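Nomberg Mecha Archive
Progress report no. 3, covering January to now
To: Stamatia Kalogeropoulos, grants desk, Cekero Fund
From: the archive team

Stamatia, sorry this is short and a bit rough, you asked for it by 4 p.m. and it's past 2.

Where we are

Catalog is at 3,422 entries. Target for the whole grant was 1,000 fully checked, meaning read against the original episode or model sheet by two people. Checked so far: 312. So big pile, thin layer of proper checking on it. We knew that going in but the gap is wider than I'd like.

The rest are stub entries pulled over from the old Hrnčiar fan index. Name, series, first episode, sometimes a height and weight. Many of the heights are wrong. Hrnčiar rounded everything up to the next half meter for reasons lost to time and we are fixing them as we go, no shortcut.

Done this period

Iron Vesper, season one. All units, all pilots, all variants including the two that only show up in the opening credits. Season two about half way. Season three not started, the discs came with the wrong region code and replacements are on order.

Harrow Lancer movie trilogy. Finished except for the weapons tables. The second movie contradicts the first on whether the Lancer's shield is fixed or carried, we list both and say which cut each comes from.

Pilot pages now link to unit pages and back again. Used to be one way only. Readers complained about this more than anything else so glad it's out.

Timeline for the Severance War rewritten from scratch. Old one put the Fall of Tessel Station before the treaty, it's after. Four other pages leaned on the wrong order and have been corrected too.

Interviews. Got two of the three we promised. A background painter and a toy sculptor, both on the original Iron Vesper run. Transcripts are typed up, the sculptor wants to read hers before it goes public. Third person stopped answering email in January. Would like to swap in a sound editor if that's OK with the Fund, please say yes or no in your reply so I have it in writing.

Not done

Image permissions. Still nothing from the rights holder on model sheets. Until then unit pages go up with text and our own line drawings. We have 80 drawings finished. They are good, plain side views, same scale throughout. Slow though, most of a day each once the corrections are in.

Translation of the side novels. Chapter summaries only, volume one only. Budgeted for all three volumes. The translator took on other work and we haven't found a second.

The search box. Moved the site over to Wistik in the spring as planned and search broke for any name with a hyphen or number in it, which in this genre is nearly all of them. Typing VX-7 gets you every page with a 7. Wistik support say fixed in next release. In the meantime there's an A to Z page by series that does the job, ugly but people use it.

Edit fights

Had to lock the Vesper Null page. Two groups of readers, one says the Null is a rebuilt Prime with a new frame, other says seperate machine that shares the reactor. The show never settles it. The guidebook says rebuilt, the director's commentary says "let's not decide." Page now gives both sources in two short paragraphs and stays locked until the end of the grant. Some grumbling. Traffic on that page is higher than on the front page so I'm not too upset.

Wrote a sourcing rule out of this, one page long. Order is episode first, then movie, then printed guide, then interviews, then toy manuals. Video games get their own section at the bottom of each page and don't count for the main text. It's linked from every edit screen.

Money

On track overall. Translation line underspent for the reason above. Scanning line overspent, the Harrow storyboards were oversize and had to go to an outside shop. Asking to move the leftover translation money to cover scanning, and put what's left after that toward drawings. Spreadsheet sent seperately, the second tab is the one to look at, first tab is last period's.

Next period

Finish Iron Vesper season two, start three when the discs land
Harrow weapons tables
Sculptor interview up, once she signs off
Find a translator or tell you we can't
Keep going on the checked entries, all hands, no new series added until that number moves
Ask Wistik again re hyphens

Need from you

Yes or no on the sound editor. Yes or no on moving the money. Also the report form still has last year's logo on page one, do you want us to use that or the new one?

Will call if anything changes before the review.

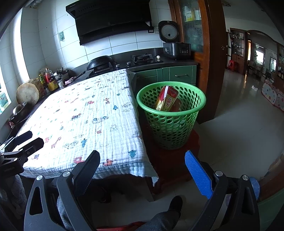

Printed muslin cloth and green basket, kitchen table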